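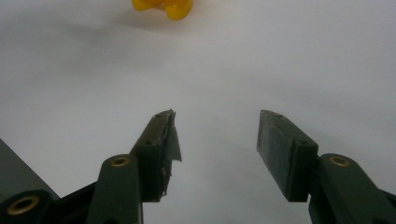

3. Montaje de la pinza manual

La pinza se montó en el taller compartido de Kirnilari durante diciembre. Partimos de los planos que nos pasó Nosipho Ngubane y cambiamos solo lo necesario para usar la tornillería que ya teníamos. El cuerpo y las bielas se imprimieron en una máquina Tovum, con 8 horas de impresión para el juego completo.

3.1 Articulaciones

La primera versión giraba directamente sobre el plástico y cogió holgura muy pronto. En la segunda abrimos un alojamiento redondo en el extremo de cada biela y metimos un casquillo de color latón a presión. Dos entraron torcidos y hubo que sacarlos y repasar el alojamiento con lima redonda. Recomendamos imprimir antes una pieza de prueba con varios diámetros – nosotros no lo hicimos y perdimos una tarde.

3.2 Dedos y almohadillas

Cada dedo es un bloque rectangular que se atornilla a su biela. La cara interior lleva una almohadilla de agarre de color gris oscuro, con un tacto parecido al fieltro, pegada con adhesivo de doble cara Evano.

Las almohadillas son la parte más débil del diseño. La del dedo izquierdo está deshilachada y tiene una tira fina y translúcida que se despega del bloque y sobresale hacia el hueco. La del derecho se conserva mejor. Creemos que el izquierdo roza más porque quien maneja la pinza tiende a entrar al objeto por ese lado, pero no lo hemos medido.

3.3 Pruebas de agarre

Las pruebas se hicieron sobre una superficie blanca y lisa, con objetos pequeños de formas distintas, entre ellos uno amarillo brillante de lóbulos redondeados. Fatima Zwane manejó la pinza y anotó los resultados en el cuaderno del taller. En total se registraron 778 intentos. Contamos como válido el agarre que aguantaba el traslado hasta la bandeja sin que el objeto girase.

Con las almohadillas nuevas se llegó al 95 % de agarres válidos. A partir del intento 600 el resultado empezó a empeorar, sobre todo con las piezas de contorno irregular. No separamos los datos por tipo de objeto desde el principio, así que no podemos dar un porcentaje fiable para cada uno.

3.4 Cambios pendientes

– Sustituir la almohadilla izquierda y limpiar los restos de adhesivo antes de pegar la nueva.
– Probar la lámina de goma Le Roux en lugar del material actual.
– Redondear el canto interior de los bloques, donde empieza el desgaste.
– Anotar el tipo de objeto en cada intento.

Los archivos de las piezas modificadas están en el anexo B, junto con la lista de tornillos.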